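로봇 유지보수 실습 강의노트
제7강. 손잡이형 그리퍼의 설치, 점검 및 정비
최종 수정 2023-07-04

1. 범위

본 강의는 Tavares 손잡이형 2지 그리퍼의 기구부를 다룬다. 영상 처리와 궤적 복원은 제8강 이후의 내용이며, 여기서는 촬영 전 상태를 일정하게 유지하는 데 필요한 작업만 취급한다. 제6강의 링크 기구 해석을 이수한 것으로 간주한다. 자유도 계산과 전달각 정의는 다시 설명하지 않는다.

실습실에 비치된 장비는 Takulden 실습대에 보관한다. 각 조는 한 대를 배정받아 학기 말까지 같은 장비를 사용한다. 장비를 바꿔 쓸 경우 정비 기록의 연속성이 끊어지므로 사전에 조교실에 신고한다.

2. 구성

기구부는 하우징, 좌우 링크 암, 피벗, 가로 레일, 손가락, 접촉 패드로 나눈다. 링크 암은 하단 피벗에서 하우징 쪽에 지지되고 상단 피벗에서 손가락 쪽으로 이어진다. 가로 레일은 링크 뒤쪽을 지나며 좌우 손가락의 이동 방향을 구속한다. 패드는 소모품이고 나머지는 반영구 부품으로 관리한다.

하우징 윗면에는 원형 표적 마커가 있다. 마커는 카메라와 하우징의 상대 위치를 확인하는 기준으로 사용한다. 마커 표면에 긁힘이나 오염이 있으면 기구부가 정상이어도 해당 장비를 사용 보류로 분류한다.

용어는 다음과 같이 통일한다. 손가락 사이의 간격은 "개구"라고 하고, 양쪽 패드가 처음 맞닿는 위치는 "영점"이라고 한다. 보고서에 "벌어짐", "틈", "유격"을 섞어 쓰지 않는다. 유격은 피벗의 헐거움을 가리킬 때만 쓴다.

3. 작업 전 준비

3.1 카메라 전원을 끄고 케이블을 분리한다.
3.2 하우징을 실습대의 받침에 놓는다. 손가락 끝으로 세우지 않는다.
3.3 마른 천으로 하우징의 골과 레일 주변의 먼지를 제거한다. 압축 공기는 피벗 방향으로 분사하지 않는다.
3.4 정비 기록지에 장비 번호와 누적 동작 횟수를 적는다.

누적 동작 횟수는 조별로 집계한 값을 그대로 이어 적는다. 추정값을 적지 않으며, 누락된 회차가 있으면 빈칸으로 두고 비고란에 누락이라고 표시한다.

4. 피벗 점검

피벗은 하단, 상단 순으로 점검한다. 하단의 유격은 상단에서 확대되어 나타나므로 순서를 바꾸면 원인을 잘못 지목하기 쉽다.

하우징을 한 손으로 고정하고 링크 암을 링크 평면에 수직인 방향으로 가볍게 흔든다. 손에 딸각거림이 느껴지면 유격이 있는 것으로 판정한다. 같은 방법으로 반대쪽 암을 확인하고 좌우 결과를 따로 기록한다. 한쪽에만 유격이 있을 때에도 나사는 양쪽을 모두 점검한다.

나사를 조일 때는 한 번에 끝까지 돌리지 않는다. 조금 조인 뒤 암을 전 구간 움직여 걸림이 없는지 확인하고 다시 조인다. 지나치게 조인 피벗은 유격이 사라지는 대신 마찰이 커지고, 손가락이 닫힐 때 좌우 도달 시점이 어긋난다. 이 상태에서 수집한 자료는 개구 값이 정상 범위에 들더라도 물체가 한쪽으로 밀린 채 파지된 기록이 많다.

나사 고정제는 Poslow 저강도 제품만 사용한다. 도포량은 나사산 끝의 한 점으로 제한하고, 레일이나 패드에 묻으면 즉시 닦는다. 고정제를 새로 바른 장비는 다음 실습 시간까지 동작시키지 않는다.

5. 레일과 링크의 정렬

손가락을 완전히 연 상태에서 천천히 닫으며 저항의 변화를 확인한다. 정상인 장비는 전 구간의 저항이 고르다. 중간에서 저항이 커졌다가 풀리면 레일의 오염을 먼저 의심하고, 끝부분에서만 커지면 링크의 조립 방향을 확인한다.

레일에는 윤활유를 바르지 않는다. 현장에서는 천의 보풀이 레일에 붙는 경우가 많으며, 윤활유는 보풀을 붙잡아 오염을 악화시킨다. 보풀은 핀셋으로 떼고 남은 먼지는 부드러운 솔로 쓸어낸다.

정렬은 반쯤 닫은 자세에서 판정하는 것이 원칙이다. 완전히 열린 자세에서는 좌우 암의 차이가 잘 드러나지 않고, 완전히 닫힌 자세에서는 패드가 서로 밀어 차이를 가린다. 개구를 좁게 유지한 채 양쪽 패드면이 마주 보는지, 좌우 암의 기울기가 대칭인지를 본다.
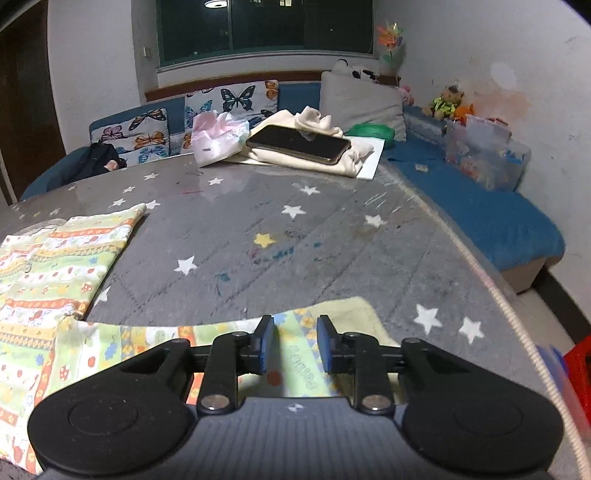

그림 7-1. 침구 위에서 본 그리퍼 기구부. 하단과 상단의 은색 피벗, 링크 뒤의 검은 가로 레일, 좁은 개구를 두고 마주 보는 파란 고무 패드.

카메라 시점에서 정렬을 판정할 때는 원근에 의한 오차를 고려한다. 렌즈의 중심이 하우징 중심선에서 벗어나 있으면 대칭인 암도 한쪽이 길게 보인다. 따라서 영상만으로 불량 판정을 내리지 않고, 실습대에서 직각자를 대어 다시 확인한다. 무늬가 있는 천을 배경으로 한 영상에서는 패드 윤곽의 검출 결과도 육안으로 대조한다.

6. 패드 점검과 교체

패드는 접촉면, 모서리, 접착부의 순으로 본다. 접촉면이 번들거리면 중성 세제를 묻힌 천으로 닦고 완전히 말린다. 알코올은 사용하지 않는다. 모서리가 들리거나 찢어진 패드는 재접착하지 말고 교체한다.

교체는 반드시 좌우 한 쌍으로 한다. 새 패드와 마모된 패드를 함께 쓰면 영점이 한쪽으로 이동하며, 이 편차는 소프트웨어 보정으로 제거되지 않는다. 기존 접착층은 플라스틱 주걱으로 긁어낸다. 금속 날은 손가락 표면에 홈을 남기므로 금지한다.

새 패드는 끝단을 먼저 맞추고 뿌리 쪽으로 눌러 붙인다. 부착 후 손가락을 닫아 25초 동안 눌러 두고, 다시 열어 접착부에 기포가 없는지 확인한다.

7. 영점 확인과 동작 시험

7.1 카메라를 연결하고 표적 마커가 인식되는지 확인한다.
7.2 손가락을 천천히 닫아 패드가 처음 맞닿는 위치에서 멈춘다. 더 누르지 않는다.
7.3 영점을 기록하고 완전히 연다.
7.4 같은 동작을 10회 반복한다. 매회 값을 그대로 적고 평균만 제출하지 않는다.
7.5 한 방향으로 계속 이동하는 경향이 있으면 4절로 돌아간다. 무작위로 흩어지면 패드 접착부와 마커 고정 상태를 본다.

동작 시험은 단단한 물체와 천 두 가지로 실시한다. 천은 한 겹만 집어 들어 올리고, 두 겹이 함께 올라온 경우도 기록한다. 얇은 천을 놓치는 원인은 대체로 패드 끝단의 단차에 있으며, 쥐는 힘을 늘려 해결하려고 하면 피벗의 마모가 빨라진다.

8. 정비 기록 예

Grulstead 현장에서 2월에 회수한 장비의 기록을 아래에 옮긴다.

회수 시 누적 동작: 921회
직전 패드 교체 시 누적 동작: 456회
하단 피벗: 좌 정상, 우 유격 있음
상단 피벗: 좌우 정상
레일: 보풀 부착, 중간 구간 저항 증가
패드: 우측 모서리 들림
조치: 레일 청소, 하단 나사 좌우 점검, 우측 재고정, 패드 한 쌍 교체
조치 후 영점: 이동 경향 없음
판정: 사용 가능

이 기록에서 주의할 점은 조치 순서이다. 레일을 청소하기 전에 우측 피벗을 조였다면 남은 저항이 과도한 체결 때문인지 오염 때문인지 구분할 수 없다. 청소, 체결, 교체, 영점 확인의 순서를 지키고 각 단계 사이에 개폐 동작을 한 번씩 넣는다.

9. 제출물

각 조는 배정받은 장비에 대해 정비 기록지 1부와 영점 측정표 1부를 제출한다. 나사를 조인 경우 조이기 전과 후의 측정표를 모두 첨부한다. 판정란에는 사용 가능, 사용 보류, 수리 의뢰 가운데 하나만 적는다. 사용 보류로 판정한 장비는 케이블을 분리한 상태로 Takulden 실습대 하단 칸에 반납한다.

10. 연습

가. 좌우 하단 피벗의 마찰이 다를 때 개구가 닫히는 과정을 링크 선도로 나타내고, 패드 접촉점의 이동 방향을 표시하라.
나. 패드를 한쪽만 교체한 경우의 영점 이동량을 패드 두께 차이로 표현하라. 손가락의 휨은 무시한다.
다. 카메라가 하우징 중심선에서 옆으로 벗어났을 때 대칭인 링크 암의 겉보기 길이 차이를 구하고, 정렬 판정에 미치는 영향을 서술하라.

풀이는 제8강 실습 시작 전까지 제출한다.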